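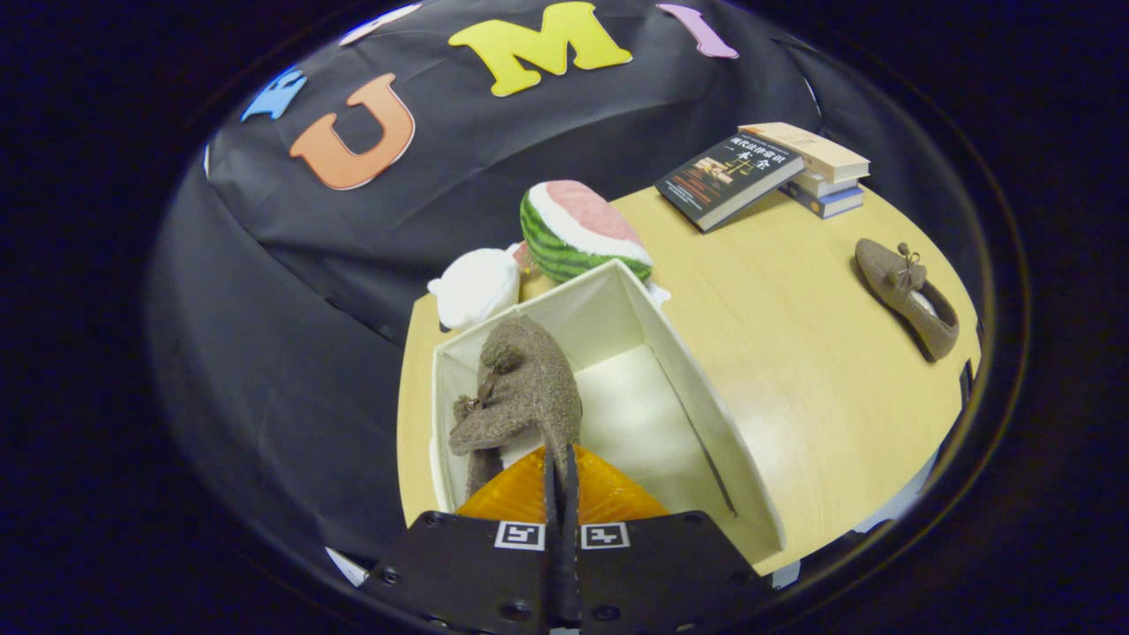

3.2 Loose items on small tables

By Kiros Tufa and Berhanu Hadgu
30/09/2018

We asked each household to leave its main room as it was on an ordinary day. A small table was any table too low or too narrow for a full meal. In the 29 homes we visited, most small tables held things that belonged in another room. Books were the most common, followed by soft toys, clothing and footwear. Round tables such as the one in Figure 4 were harder to sort than square ones, as people had no straight edge to line a stack up against.

Figure 4. A round, light wooden tabletop with books, a plush watermelon slice and a fuzzy brown slipper.

We recorded 366 loose items in all. An item counted as loose if it had no fixed place on the table. Lamps and phone chargers were left out, and so were tablecloths. Books in a stack were entered one by one — the first round of visits in June had entered a stack as a single item, and those sheets were redone.

Books behaved differently from the other groups. A stack tended to stay where it was and to gather more books, and a book that did not fit on top was often leaned against the side. Residents said they could find a leaning book faster because the cover showed. Soft toys were moved more often than anything else, mostly to make space for a cup or a plate, and they usually went to the back of the table.

Footwear on tables was less common than we had expected from the Plutholm survey. Slippers made up nearly all of it. Several residents told us they put a slipper on the table while sweeping and then forgot it. We did not treat this as a separate group, and Table 2 lists slippers under clothing.

At the second visit each household was given 2 open boxes, one for items to keep in the room and one for items to carry elsewhere. The keep box filled first in most homes. Books were sorted quickly, but toys were picked up and put back several times, and some stayed on the table after both boxes were full.

Last updated: June

This site uses cookies. By continuing to browse you accept our cookie policy.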